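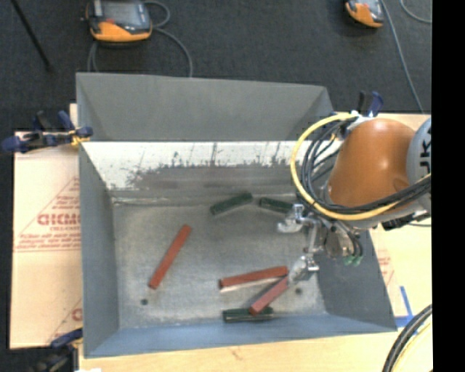 Ok quick one before work, it's 6:40 and the coffee is still dripping. People have been asking about the trekking poles since I moaned about them in February, so this is the poles post. Also the Plestmont trip. Both at once, no time for two.

Background for anyone new. I hiked for years without poles. Thought they were for people with bad knees. Then I got bad knees. Well, one bad knee, the left, and only on the way down, but that's half of any mountain.

First pair was borrowed from Birdie Wojcik. Old twist-lock aluminum things, heavier than they look. They worked fine until the lower section on the right one started sliding in whenever I put real weight on it. You tighten it, you get a hundred yards, it sinks again. Birdie says you have to take the thing apart and clean the little plastic expander and let it dry overnight. I did that. Helped for one weekend.

So I bought Ferreiras. The folding ones, three sections with a cord inside, flip lock on the upper part for height. I paid more than I wanted to and I'm not going to say how much because Marcus reads this.

What I like. They fold short enough to go inside my pack, which matters on the bus to Lastham where the driver gets grumpy about anything sticking out. The cork grips. I had foam before and foam in July is disgusting, it soaks up sweat and then smells like a gym bag. Cork took maybe four hikes to stop feeling hard and now I don't notice it. The straps are wide and soft and don't twist when you take your hand out to get at a snack.

What I don't like. The baskets. They pop off in mud. I have lost two already, one on the Driruvton loop and one somewhere I couldn't tell you, I looked down and it was gone. Replacements come in packs of four so I guess I'm set for a while. Also the button that releases the cord is tiny and with cold hands or gloves you will be standing in the parking lot swearing at it. Kenji Kowalczyk did mine for me with the end of a car key. Good trick, use it.

Ok so Plestmont.

Top is at 3,485 feet, which isn't huge, but you start low and the last mile just goes up. No switchbacks, whoever cut that trail was in a hurry. Four of us - me, Marcus Alcantara, Kenji, and Harriet Calloway, who hadn't been out since her foot surgery and was faster then all of us anyway.

Going up I kept the poles short. This is the thing I got wrong for the first month, I had them set at one length all day and wondered why my shoulders hurt. Short for up, long for down. Elbow bent at a right angle on the flat and then adjust from there. Three inches shorter on the steep stuff is about where I end up, your arms may vary.

Wind at the top was no joke. We ate behind the big rock with everybody else who had the same idea. Harriet had brought soup in a thermos and did share, eventually. I had a squashed bagel.

Down is where the poles earned it. Wet leaves over loose rock for most of that last mile, and last year I did it basically sideways holding on to trees. This time I planted both poles ahead, stepped down between them, repeat forever. Slow. Boring. Knee was sore that night but I could do stairs the next morning, and last year I could not do stairs. I slipped one time and the right pole caught it. It bent a LOT and came back straight, so that answered my question about whether the thin ones are strong enough for somebody my size.

Rubber tips - take them off for dirt, put them on for pavement and bare rock. I keep mine in the hip belt pocket with the lip balm. Kenji leaves his on all the time and says it makes no differnce. Kenji also hikes in jeans.

Things people asked in the comments last time:

Carbon or aluminum? Mine are aluminum. Juniper Baptiste has carbon and loves them, and she also snapped one getting it wedged between two boulders. I fall a lot. Aluminum.

Do you need two? I tried one for a while. Felt lopsided. Two.

Can you fly with them? Checked bag, I wouldn't try it any other way.

Do they fit kids? No idea, ask Juniper, hers are all tall now.

Next one is probably the Driruvton loop again if the lower bridge is open. Marcus wants to go clockwise this time, which puts the ugly climb at the end, so we're still arguing. Coffee's done, gotta run, will fix typos later.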